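Forum Rangement & petits ateliers > Couture, mercerie, bricoles
Sujet : Le bloc à tiroirs jaune, vos idées pour le remplir ?

femke_dekker
Membre depuis juillet
Posté le 19 octobre 2018

Bonsoir à tous ! Je suis ravie, j'ai enfin trouvé un bloc à tiroirs pour ma table de couture, jaune vif avec des tiroirs transparents. Jusqu'ici mes boutons vivaient dans des pots de confiture et je passais mes soirées à les vider sur la nappe... Je l'ai posé à plat sur la table blanche pour réfléchir au classement avant de tout verser dedans, et j'adore déjà la couleur !

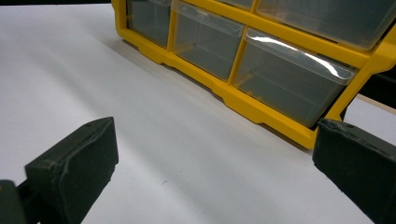 Le bloc jaune, tiroirs vers le haut.

Pour l'instant je pense à : boutons, pressions, élastique, canettes. Et après je sèche. Vous classez par taille, par couleur, par projet ?

Trilok_K
Très beau jaune ! Chez moi c'est par projet et je n'en changerais pour rien au monde. Un tiroir = un ouvrage en cours, avec le fil, les boutons et le bout de tissu témoin. Quand l'ouvrage est fini, je vide et je recommence.

omprakash.m
Pas d'accord avec Trilok, désolé :) Par projet, on se retrouve avec du fil blanc dans trois tiroirs et on en rachète quand même. Par type d'objet, toujours. Et des étiquettes, même si c'est transparent : de loin, une pression et un petit bouton gris, c'est pareil.

Trilok_K
Des étiquettes sur du transparent, quel dommage...

chanida_s
Moi je colle les étiquettes sous la poignée, on garde la vue sur le contenu. J'ai un Jaltton depuis des années (quatre tiroirs, bleu, moins gai que le tien) et ça tient très bien. Femke, tu comptes le laisser couché ou le mettre debout ?

femke_dekker
Debout, contre le mur – couché il me mange la moitié de la table ! Merci pour l'idée sous la poignée, je prends. Autre question : où est-ce que vous mettez les petits trucs qui n'ont pas de famille ? Par exemple celui-ci, en plastique vert, avec une fente sur toute la longueur :

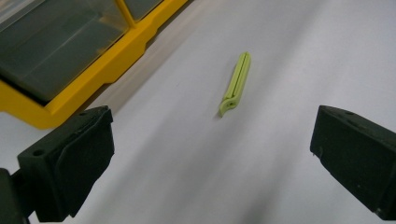

Photo : femke_dekker

Je dirais une pince pour fermer les sachets, mais je n'en mettrais pas ma main au feu. Je la garde ou pas ?

pankaj_dubey
Garde ! Si c'est bien une pince à sachet, c'est parfait pour les recharges de perles ou de ouate. Un tiroir « divers », et on n'en parle plus.

omprakash.m
Ah non, pas de tiroir « divers » ! Le mien a débordé en deux mois et j'y ai retrouvé cinq mètres ruban. La pince va à la cuisine.

chanida_s
Oh, laisse-lui son tiroir divers, c'est le plus amusant à ouvrir. Et ce vert à côté du jaune, c'est très joli.

femke_dekker
Vous m'avez convaincue à moitié chacun : classement par type, étiquettes sous les poignées, et un tiroir divers quand même (pardon Omprakash). La pince verte ira dedans la première. Je m'y mets demain matin avec un grand café !

Trilok_K
Montre-nous le résultat une fois rempli !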